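Lillness Technical Institute
Hardware Service Certificate
Course 516, Unit 14: Inside the Workstation Case

Purpose of this unit

Students will identify the main assemblies of a desktop workstation with the side panel removed, and will learn the order of inspection used in all later units. No part is to be fitted or withdrawn during this session. Installation of the processor and memory is covered in Unit 15.

Reading to complete beforehand: Imberg Service Manual, Chapter 2. Students who missed the safety briefing in July must complete it before entering the bench room.

1. Position of the case

The tower is laid on its side with the open side facing up. Check that the power cord is disconnected before the panel comes off. Keep the side panel away from the work area, and place loose parts in a holder or tray at the side of the case.

2. First inspection

Begin with the large assemblies and leave the connectors until later. Locate the motherboard, the power supply and the drive cage, and enter each on the Amaral worksheet. The power supply is a closed unit. Its specification label may be read and copied, but the housing is never to be opened by students.

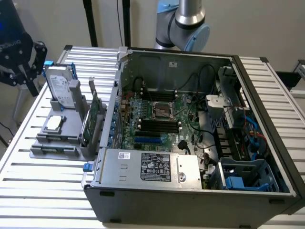
Figure 1. Tower on its side on the worktable, side panel removed. The label on the power supply is visible from above.

Next, follow the cables. SATA data cables are thin and flat, and their color has no bearing on their function. A cable that crosses the board should be traced to both ends before it is moved — many faults reported after service come from a plug disturbed by accident.

3. The processor socket

The socket is closed by a metal frame held down by a lever. When no processor is present, the contact area must not be touched with fingers, tools or cloth. Bent contacts cannot be repaired at the bench. Report any damage on Form 746 before continuing.

4. Expansion slots

Slots are identified by length, position and the printed markings on the board. Color is helpful on a given model, but it differs among manufacturers and should not be relied upon alone. Students should be able to tell a conventional PCI slot from a PCI Express slot, and a short x1 slot from a long one. The metal covers at the rear stay in place wherever no card is installed.

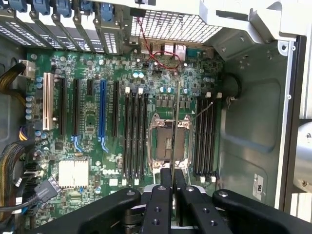 Figure 2. Dell motherboard with expansion slots and rear input/output panel. The white slot is PCI; the long blue slot is PCIe.

5. Written work

Draw the board from above and label the socket, the memory slots, the expansion slots, the chipset and the rear panel. Beneath the drawing, write a service note of no more than 700 words on the condition of the cables and connectors in the unit assigned to you.

Submit the worksheet and the note together through the Witus course page by 11th October. Drawings may be made by hand, provided the labels are legible.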